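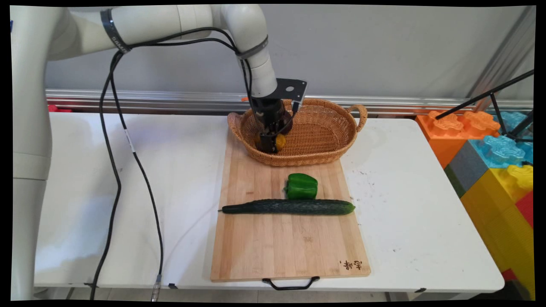
Your house does not need a system

By Sinan Uçar

Last updated: 20th June

My sister-in-law has started paying $11 a month to be told where her scissors are. The service is called Mistenex, and it works like this: you walk through your home with your phone, you enter every object you own into one of 27 categories, you print labels, and from then on the app knows that the scissors live in Paper & Craft, hall closet, second shelf. If you move them, you're supposed to tell it. She has two kids and a full-time job, and she doesn't tell it. The scissors are on top of the microwave, where they have been since she moved in, and the app goes on believing in the hall closet.

I bring this up because Paltville is about to get its third shop selling this sort of thing. Dandari opens next to the pharmacy at the end of the month, with bins, dividers, drawer inserts and a "home audit" you can book with a trained consultant. I asked the young man putting up shelves what the training was. He said it was mostly online. The other two shops have been here a while and seem to do fine, so I'm under no illusion that a column is going to stop anybody. But I would like somebody to make the case against.

The promise of home organizing, as it's sold now, is that you'll get time back. You will stop hunting for keys and stop buying a second can opener. Fine. I have hunted for keys. What I never see in any of the brochures is the other side of the ledger, the hours that go in. Sorting takes time. Labeling takes a surprising amount of time. Then there's the upkeep, which goes on as long as you live there, and which falls on whichever person in the household minds the most. You can guess who that tends to be. I have yet to meet a couple who bought drawer dividers and then divided the work of keeping them straight.

I did try. I don't want to be the kind of columnist who knocks things he has only read about. Last winter I took everything out of our kitchen and put it back according to a printed plan by a brand called Um, whose books my wife had been given for her birthday. Um holds that every object should be stored at its "point of first use." The colander goes by the sink. The mugs go by the kettle. So far, no complaint, except that this is where the colander and the mugs already were. The plan got ambitious with the things that have no first use. What about the fondue set? What about the candle stubs we keep for power cuts, or the key that fits nothing but might be the shed? The book had an answer, and the answer was to throw them out.

And that is where I get off. The whole method depends on you owning the kinds of things that sort well. Anything that won't sort gets treated as a failing on your part, some attachment you need to work through. I don't think I'm attached to the shed key. I think there is a shed, and one day I may want to get into it.

Children's stuff is where all of this breaks down fastest, and I notice that the catalogs are careful about it. They show wooden blocks in a bin marked BLOCKS. They show crayons standing up in order of color. Real toys are much closer to this: a navy blue ball a small gap away from some yellow thing of no shape I could put a name to, side by side in a wicker basket with white threads hanging down the inside of it. Try printing a label for that. You could write BALLS and leave the yellow thing homeless, or write MISC, and once you have written MISC you have admitted the basket was doing the job without you.

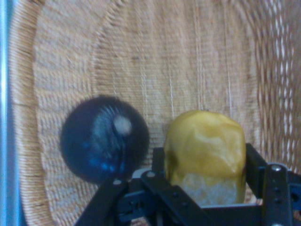 A basket is a very old answer to the question of where to put things, and I've come to think it is a good one. You don't need to remember a category. You need to remember a basket. A four-year-old can tidy a room into a basket, and so can a grandfather, and so can a tired man at eleven at night who has just stepped on something. Look into one with a ball and an odd yellow lump in it and you've finished the inventory before you could have unlocked your phone. The search is short and it doesn't need an account.

The people who sell systems will tell you that a basket is just hidden mess. I've heard this from my sister-in-law, who heard it in a video. I'd ask what the harm is. Mess that is in one place, off the floor, and fished through when someone wants something, strikes me as a solved problem. The trouble starts when you decide that the inside of the basket must be in order as well, and buy a smaller basket to go in it. I saw one of those nested sets in a shop window in town. It came with a chart.

There is a fair argument on the other side and I'll give it its due. Some people find real calm in a straight shelf. I know a retired machinist whose garage would make you weep, every wrench outlined in marker on the pegboard, and he isn't faking the pleasure he takes in it. There are also people whose memory is going, or whose eyesight is, for whom a fixed spot for each thing is what lets them live alone. If that's you, buy the labels, and I hope the shop gives you a discount. My quarrel is with the idea that everyone else is living wrong.

And somebody does have to keep putting that idea about, or the shops would run out of customers. Once a drawer is tidy it doesn't need a second set of dividers. So the drawer has to become last year's kind of tidy. The clear plastic that was all over the magazines when we bought our house is now described as "visually noisy," and you are meant to want matte. The app my sister-in-law uses sent her a message in June saying that her home had 133 "unresolved items." She read it to me over the phone with real shame in her voice. I asked her to name one of them. She couldn't, and when she looked, the first on the list was the scissors.

I'd like to see a little more suspicion of that feeling. When a company you pay every month informs you that you're behind, the first question should be behind what. If you can find your shoes, feed whoever needs feeding and get out of the door with the right bag most mornings, I would say your house is working. It may not photograph well. Mine doesn't.

By all means go and look around Dandari when it opens. I'll probably go too - my wife wants a hook for the dog leash, and they must sell hooks. But I'm not booking the audit, and if the young man asks me how I currently store my batteries, I plan to tell him the truth, that they are in a bowl with the takeout menus and a tape measure.

Related
Who asked for a smarter doorbell?
Paltville's parking meters and the death of the quarter
In defense of the junk drawer
The loyalty card is not your friend
Letters: readers on leaf blowers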